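손목 카메라 영상에 모션 블러가 심한 에피소드, 학습 데이터에서 빼야 합니까?

작성자: Nithin Poojary
게시판: 모방학습 / 데이터 수집
작성일: 2023년 1월 3일

원격조작으로 의자 옮기기 시연을 모으고 있습니다. 입력은 손목 카메라 한 대와 관절 각도, 그리퍼 개폐값입니다. 지금까지 에피소드 49개를 기록했고, 그중 28개에서 접근 구간 영상이 심하게 번집니다. 정책은 행동 청킹 방식이고 기록 도구는 Gruta를 씁니다.

궁금한 점은 다음과 같습니다.
1) 번진 프레임이 있는 에피소드를 통째로 버려야 하는지, 해당 구간만 잘라도 되는지
2) 노출 시간을 줄이면 기존 데이터와 밝기 분포가 달라지는데 섞어 써도 되는지

조명은 천장등뿐이고 노출은 자동입니다. 검색해 보면 무조건 버리라는 글과 그냥 두라는 글이 반반이라 판단이 서지 않습니다.

답변 2개

Jagadeesh Rajan
저는 그냥 다 넣고 돌립니다. 데이터가 적을 때 버리면 손해입니다. 증강에 블러를 추가하면 됩니다.

Lavanya Kandasamy
윗분 답변은 절반만 맞습니다. 블러 증강은 보통 화면 전체에 균일하게 걸리는데, 손목 카메라에서는 번지는 영역이 고르지 않을 수 있습니다. 배경과 그리퍼를 나누어 봐야 합니다.

(가) 배경은 선명하고 그리퍼만 번진 경우: 남깁니다. 대상 물체의 위치 정보가 살아 있고, 손가락 상태는 개폐값으로 보완됩니다. 단, 개폐값의 타임스탬프가 영상과 맞는지 먼저 확인하십시오. 저희 Javdale 셀에서는 43 ms 어긋난 것을 모르고 한 달치를 수집했다가 다시 정렬했습니다.

(나) 대상 물체까지 번진 경우: 연속으로 몇 프레임인지 보십시오. 짧으면 남기고, 파지 직전 구간 전체가 번졌다면 에피소드 단위로 제외합니다. 중간만 잘라 이어 붙이면 행동 청크가 불연속이 되어 더 나쁩니다. 1)번의 답은 이것입니다.

노출은 고정하십시오. 자동 노출은 카메라가 의자 밑으로 들어가 화면이 어두워지면 노출 시간을 늘리므로 하필 접근 구간에서 블러가 커집니다. 밝기가 다른 두 묶음은 섞어도 됩니다. 다만 검증 세트는 새 설정으로 찍은 것만 쓰고, 메타데이터에 노출값을 남겨 두십시오.

(가)에 해당하는 프레임을 첨부합니다.
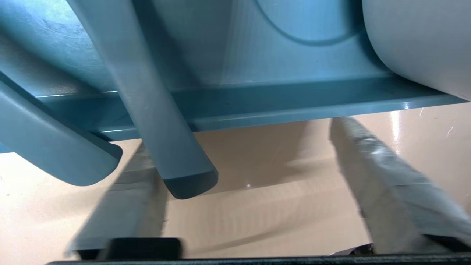
손목 카메라, 청록색 플라스틱 의자 하부. 좌판 밑면과 다리는 식별되고 그리퍼 손가락은 심하게 번짐. 판정: 유지

전체 화면의 선명도 점수 하나로 자동 필터를 걸면 이런 프레임도 탈락할 수 있습니다. 하단 그리퍼 영역을 마스크로 제외하고 나머지 영역에서만 라플라시안 분산을 계산하십시오. 임계값은 카메라마다 다르니 손으로 분류한 표본에 맞춰야 합니다. 매끈한 단색 플라스틱은 초점이 맞아도 분산이 낮게 나옵니다. 다른 물체에서 쓰던 임계값을 그대로 가져오지 마십시오.

댓글

Nithin Poojary: 마스크를 적용하니 제외 대상이 28개에서 2개로 줄었습니다. 노출은 고정으로 바꿔 다시 수집하겠습니다. 그리퍼가 열릴 때와 닫힐 때 마스크를 따로 만들어야 합니까?

Lavanya Kandasamy: 최대로 열린 범위와 닫힌 범위를 합친 마스크 하나면 됩니다. 손목 카메라 브래킷을 다시 조이면 마스크도 새로 만드십시오.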